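Ticket 213
Product: Flindlow two-hand kit, hand-held
Opened by: Bùi, Rasevo demo group
Site: Hallora open day, home tasks room
Status: Waiting for customer
Priority: Normal

Problem as reported

We prepare the open day in April and the visitors will see the jewelry sorting task. With the big pieces all is fine. With rings and single pearls the right hand closes, the opening value goes down to zero, and the log says "object held" also when there is nothing between the pads. Left hand does not do this. It started after we changed the pads on the right hand.

What I expected: the log says "empty" when the pads touch each other.
What I get: "object held" in almost every close on a small item.

Steps already tried

09:10 – Restarted the recording laptop and both hands. No change.
09:25 – Cleaned the pads with a dry cloth. No change.
09:40 – Swapped the two cables, left to right. The fault stays with the right hand, so I think the cable is good.
10:05 – Ran the opening calibration with 50 closes in the air. 300 is the number in your manual, but I did not have the time before the first group came in.
10:30 – Changed the threshold from 80 to a lower value. Now it misses the thin rings completely, so I put it back to 80.

The setup is the same as we will use for the visitors: a shallow box on the bed, some pieces in it, others on the cover around it. I attach one still from the session so you can see what size of items we speak about. 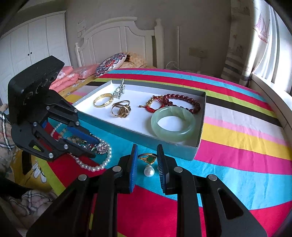

Attachment 1: Ring with green stone and the pearl, between the pads, in front of the box.

The jade bangle and the bracelets are not a problem for us, I can repeat them as many times as the visitors want. Only the small pieces give the wrong message. For the demonstration it is a pity, because the visitors watch the screen more than the hands, and when the screen says "held" they look for the ring and it is still on the bed.

Reply from support

Thank you for the clear list. A new pad can be a little thicker than the one before, and then the zero point from the old pad is no longer correct. A short calibration does not overwrite the stored zero. Please do this:

1. Open the right hand fully and clear the stored zero in the service menu.
2. Close slowly until the pads touch, hold, and save.
3. Run the full 300 closes, without stopping the program.
4. Leave the threshold at 80.

Please send the calibration file afterwards, also if the result is good.

Update from customer

14:20 – Cleared the zero and saved the new one. Full calibration finished without error.
14:45 – Empty closes now say "empty". The ring says "held" when it is held.
15:10 – The pearl is still sometimes wrong. It rolls before the pads are closed – maybe this is my hand and not your software. I will try again with a slower close.

File is sent by mail. Please keep the ticket open until we have tested the pearl with the second set of pads.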